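The Last Release of Livano

The Office of Modules received the final build of Livano in the last hour of the working day and entered it in the register as release 117. The entry gave the name of the module, the handset it was meant for, and the condition under which it could be installed. Under Remarks the clerk on duty wrote that the author had left one setting without a description.

This was irregular. The rules of the Office required that each setting carry a description of at least one full sentence, in words that an owner of the handset could be expected to understand. Livano had always met the rule. For seven years its descriptions had been held up to other authors as a model. The setting that moved the clock to the center of the status bar was described as follows: "Moves the clock to the center of the status bar. It can be moved back." The setting that turned off the light on incoming messages said that messages would continue to arrive.

The setting without a description was found at the bottom of the page for the lock screen. It was a switch, and its label was "Hold."

The clerk wrote to the author by the usual channel and asked for the missing sentence. The usual channel returned the letter. The clerk then wrote to the address in the first registration, a house on the Ouazzani road, and received in due course a printed card from the postal service stating that the house had changed hands.

Under the rules, a release with an incomplete description could be held back for one month and no longer. After that it had to be refused or approved. The clerk placed the file in the tray marked Pending and installed the module on the test handset, a Jaker of the older type with a worn volume key, which was kept in the drawer for the purpose.

With the switch off, the handset behaved in all respects as it had under the previous release. With the switch on, it also behaved as it had under the previous release. The clerk restarted it. The clerk cleared the cache and restarted it again. The system log showed that the module had loaded without error and that Hold was active. It did not show what Hold did.

A notice was put up on the public page of the Office, asking any owner with knowledge of the setting to come forward.
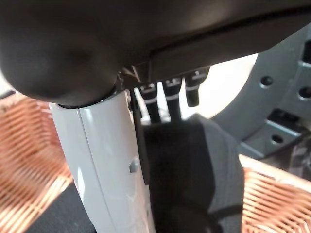 It keeps the screen on if somebody is still reading, came the first answer, posted without a name in the night. I have had the early build since winter. My mother reads slowly and her phone used to go dark before she got to the end of a message, and she would not touch it to wake it up because she was afraid of deleting something. Now it waits for her. Please do not refuse it.

The clerk thanked the writer on behalf of the Office and tried the matter at once. A long message was opened on the Jaker. The screen went dark at the usual interval. The clerk tried with a longer message, and then with the terms of service of the handset itself, reading each line at an even pace with one finger under the words. The screen went dark during the section on liability.

Other answers followed. An owner in Hemley reported that Hold kept a call from dropping in the tunnel below the station. Another owner, in the same town, said that it did nothing of the kind in the tunnel, but that since turning it on the alarm had stopped ringing on the mornings when there was no reason to get up. Someone wrote that it had kept a photograph from being erased when everything else on the handset had been erased. The Office does not accept reports of this type without a log. The writer was asked for a log and sent the photograph, which was of a dog on a set of steps.

All of this was placed in the file. The file, which had begun as a single sheet, was moved from the tray to a box.

The senior examiner was consulted and gave the opinion that the module should be refused. A setting that did something different on each handset was a fault, in the examiner's view, whatever the owners thought of it. A setting that did nothing was also a fault, though a lesser one. The examiner asked which of the two the clerk believed it to be. The clerk replied that the code had been read from beginning to end, and that the switch was connected to a single function, and that the function waited for a signal. The signal was not defined anywhere in the module. It was not defined in the system software of the Jaker either, or in the public documents of the framework.

"Then it waits for nothing," said the examiner.

The clerk said that this was one reading of the code.

The examiner signed the recommendation to refuse, and dated it Sunday, March 22, 2020, that being the day on which the month expired. The building was closed to the public on Sundays. The clerk had come in by the side door to complete the record, and was to enter the refusal before midnight, when the register would lock.
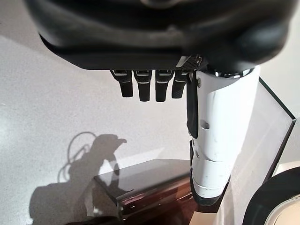
The form for refusal had 44 fields. Most of them could be filled from the registration, and the clerk filled these first: name of module, class of module, framework required, effect on warranty. The field for Reason allowed a short answer only. The clerk wrote "No description," removed it, and wrote "Description not supplied."

It was then a little after nine. The Jaker lay on the desk with Hold switched on, as it had been left on Friday. The clerk picked it up to record the battery level, which the form also required, and saw that the screen was lit. It showed the page of settings for the lock screen, scrolled to the bottom. The clerk set the handset down and went on with the form. When the next page had been completed the screen was still lit. The interval for the screen was set to 3 minutes, and that interval had passed.

The clerk did not touch the handset. It was the practice of the Office to observe a fault for as long as it lasted before taking any step that might clear it, and the clerk moved the chair to the other side of the desk, opened the notebook, and wrote down the time. Then the time was written down again further along the same line, and again below it. Footsteps passed in the street. The heating in the building shut off, as it did each evening, and the clerk put on a coat and sat down again with the notebook.

At some point in the course of the night the register locked. A release that has been neither refused nor approved when the register locks is governed by an old rule, seldom used, which was written for the case of a fire or a flood. Such a release stays where it is. It cannot be offered to new owners, and it cannot be taken from those who have it.

The examiner arrived on Monday at the usual hour and asked for the completed form. The clerk handed it over with the field for Decision left blank, together with the notebook. The examiner read the notebook standing up and turned back once to an earlier page - the column of times ran on in the same small hand, without a remark. The examiner asked whether a log had been taken.

The clerk said that the log had been taken, and that it showed no event.

The file on Livano remains in the box. A description for the setting was added to the record in June, in accordance with the rules, and was drawn up by the Office in the absence of the author. It reads: "Waits. It can be turned off." The Jaker was returned to the drawer, where it is charged once a week and otherwise left as it was found.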